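Section 3: Fitting the fingers and first grip trials
Mumis hand-held gripper, workshop build notes

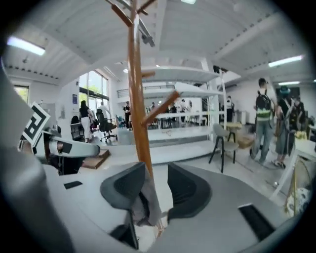 The Mumis is a hand-held gripper you can put together in an evening on a shared bench, once the printed parts are done. This section covers the fingers, the marker and the first trials. It assumes you have finished the body and trigger in Section 2 and that the trigger returns freely. For trials, pick something tall that stands up by itself. A wooden coat rack with a varnished pole does the job well, as the pole passes between the two fingers and the hooks give you smaller targets at different heights and angles. A garment draped low on the pole is a harder target and should be left until step 10.

Before you start

You will need both finger pads, the finger screws, a 2 mm hex key, the printed marker square, double-sided tape and a soft cloth. Unplug the cable.

CAUTION: Keep your own fingers out of the gap whenever the cable is plugged in. The trigger spring is stiff enough to pinch.

Fitting the fingers

1. Lay the body on the cloth with the trigger facing down.
2. Slide the left finger onto its mount until it sits flush. The grip face goes to the inside.
3. Fit the right finger the same way. Leave both sets of screws half a turn loose.
4. Squeeze the trigger slowly. The pads should meet along their full length without rubbing on the body.
5. Tighten the screws a little at a time, alternating sides. Stop when they are snug – the plastic threads strip easily.

NOTE: If the pads meet at the tips only, swap the spacers. Zuzana Kopecký's spacer file (part 1226) is slightly thicker and fixes this on most bodies printed on the Ekero.

Fixing the marker

6. Wipe the left side of the housing and let it dry.
7. Tape the marker down flat, with no bubbles or lifted corners. Don't laminate it. Glare from ceiling lights will stop the software reading the pattern.

First trials

8. Plug in the cable and start the Flodau logger. Wait for the status light to turn green.
9. Close the fingers on the pole, hold for about 5 seconds, then release. Repeat at each hook.
10. Try cloth last. Approach from the side and close gently so the fabric doesn't bunch behind the pads.

CAUTION: Do not lift the rack with the gripper. The finger mounts are not rated for that load.

If the logger drops out during a trial, check the plug at the body end first. Cinzia Orlandini keeps the list of known faults for the Doležal trigger board, including the colour codes for the status light. Calibration is covered in Section 4.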